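Bimanual towel folding: does cutting idle frames help or hurt?
Forum > Manipulation > Imitation learning

breltov_arms
Posted Wednesday, 09:14

Hello all. I want to share a result that I do not fully trust, and to ask if somebody has seen the same.

We train a two-arm policy for folding small towels. We have 1,404 demonstrations by teleoperation. In many of them the operator stops for a moment before the grasp, with both grippers near the cloth. Our habit was to cut all these pauses before training, as many papers do. In July I trained the same network 2 times, once with the pauses cut and once with the pauses kept. Everything else was equal.

The policy with the pauses kept was better. It closed the second gripper too early much less often. I expected the opposite, that it would freeze above the towel.

The part of the task I am speaking of:

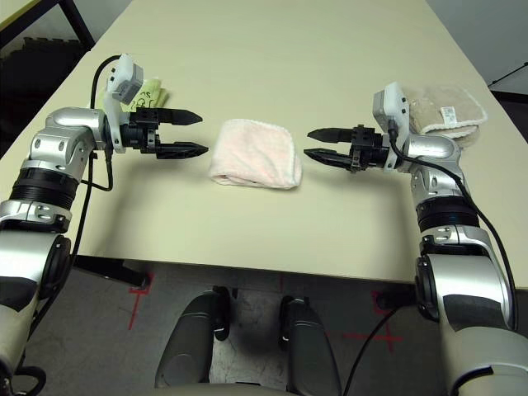
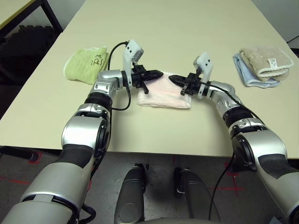 My explanation is that during the pause the operator is correcting the height of the fingers by very small motions. Our filter uses a velocity threshold, so it takes these motions for idle and throws them away. Then the policy never learns the last correction. On a thick towel this matters less, but with thin cloth one finger lands on top of the fold and the other one slides under it.

Has anybody measured this properly?

kettle_logic
Posted Wednesday, 09:52

How many eval rollouts per policy? Without that number I can't say anything.

breltov_arms
Posted Wednesday, 10:05

300 for each policy, same start poses, same towels. One training seed only. I know this is weak.

kettle_logic
Posted Wednesday, 10:11

300 rollouts is fine. One seed is not fine. I've seen two seeds of the same config differ more than most "methods" do. Run more seeds before you build a theory on finger height.

tu_plelex
Posted Wednesday, 11:30

I'll half disagree with kettle. We saw the same direction on the Plelex cell with pillowcases, and we did have several seeds. But our reason was different I think. When we cut pauses, the action chunks jump over the cut, and the network gets a target that no real arm could follow. Did you split the episode at each cut or just glue the pieces together?

breltov_arms
Posted Wednesday, 11:48

We glued them. I did not think about this – it is maybe the whole effect. Thank you, I will check how many chunks cross a cut.

ekholm_fan
Posted Wednesday, 12:20

Keeping all pauses is a bad idea in general, please don't take that home from this thread. We kept them on a drawer task and the robot would sit there forever. With a single-frame policy there is no way to know if you are at the start of the pause or the end.

breltov_arms
Posted Wednesday, 12:41

I agree for long pauses. Ours are short and the policy takes a short history of joint positions as input, so it is maybe protected from this. I only say that a velocity threshold is a rough tool when both arms are close to the cloth.

quietgripper
Posted Wednesday, 13:07

Try a threshold on finger position relative to the table instead of on joint speed. Or keep any frame that is within some short window before a gripper command. We do the second one with the Từ scripts, it is a few lines.

breltov_arms
Posted Wednesday, 17:36

Small update. I counted: 348 episodes have at least one chunk that crosses a cut. So tu_plelex has a good point. I started a third training where the episodes are split at the cuts, with no gluing. If it becomes as good as the one with pauses, then my theory about small corrections is wrong and I will write it here.

kettle_logic
Posted Wednesday, 17:44

More seeds.

breltov_arms
Posted Wednesday, 17:50

Yes, also more seeds. The cluster is full until the weekend.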